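Clerkden Slim Dock, Two Months In

I went back and forth on this one for ages. My old laptop has two USB-C ports and that's it, and I'd been living with a little dangly adapter that got hot enough to warm my coffee (not really, but close). So when Clerkden put out the Slim Dock I read everything I could find, closed all the tabs, opened them again the next morning and finally bought it.

First impressions were great! It's about the size of a paperback, heavier than you'd guess, and the rubber strips underneath really do hold it in place. My last dock used to slide off the back of the desk every time I tugged on a cable. You get two HDMI ports, wired network, a card reader on the side, a headphone jack on the front and three regular USB ports. The power button is on the top, where my cat can reach it, and she has. I'd love a way to turn that button off in software and so far I haven't found one.

Setup took me maybe ten minutes, most of it spent hunting for a free outlet. One cable into the laptop, monitors into the back, done. Windows found both screens right away but put them in the wrong order, so I had to drag them around in the display settings. My friend Lucyna Witkowska has the same dock on a Mac and she only gets the one picture mirrored on both screens, so check that before you order if you're on Apple. It's in the small print on the box. She missed it, and I would have too.

Now the network port. I pay for a 1000 megabit line and over Wi-Fi in my back room I was lucky to see a third of that. Plugged into the dock I get nearly the whole thing, and big downloads that used to be a go-make-lunch affair are over before I've stood up. I had two dropouts in the first week – both times right after waking the laptop from sleep – and then I ran the Clerkden updater and haven't had one since.

The updater itself is pretty ugly, I have to say. Tiny gray text, a progress bar that sits at zero and then jumps to the end, and it wants a restart every single time. Konrad Szczepańska over on the Tristcombe forum wrote up a nice guide on running it without the extra background junk it tries to install, and I'd go find that before you click through everything like I did.

Heat is fine. It gets warm after a full day with both monitors going, never so warm I worried about it. No fan, so no noise, and that was a big one for me. The Illidmont dock I borrowed before this had a fan that whined whenever I copied files, and I sent it home after a weekend.

Video is where I've been pickiest. I leave long clips running on the second screen while I write, all kinds of stuff, and I wanted to see if fast motion or dark scenes would stutter or go blotchy over HDMI.

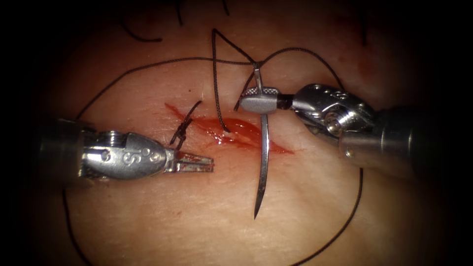 Everything played smoothly at full resolution on both screens, with a spreadsheet and far too many browser tabs open on top. The only time I saw a flicker was with the cheap HDMI cable I've had in a drawer forever. Swapped it for a better one and the flicker went away, so I can't blame the dock for that.

Charging is my one real gripe. The dock feeds my laptop enough power for normal work, but if I start a game or a big export the battery slowly goes down even while it's plugged in. It's a slow drain, and I've never run out, but at this price I expected it to keep up. The Cieślak dock that everyone compares it to supposedly does better there, though it costs more and comes with a power brick the size of a shoe.

The cable that comes with it is also too short. If your laptop sits on a stand you'll want a longer one, and make sure it's rated for video, because a plain charging cable won't run the monitors.

Would I buy it again? For a work laptop with two screens, yes, and I'd grab it on sale if you can wait. For a gaming laptop I'd look at something with more power behind it. I'm giving it four stars, and I'd bump it up half a star if they moved that button.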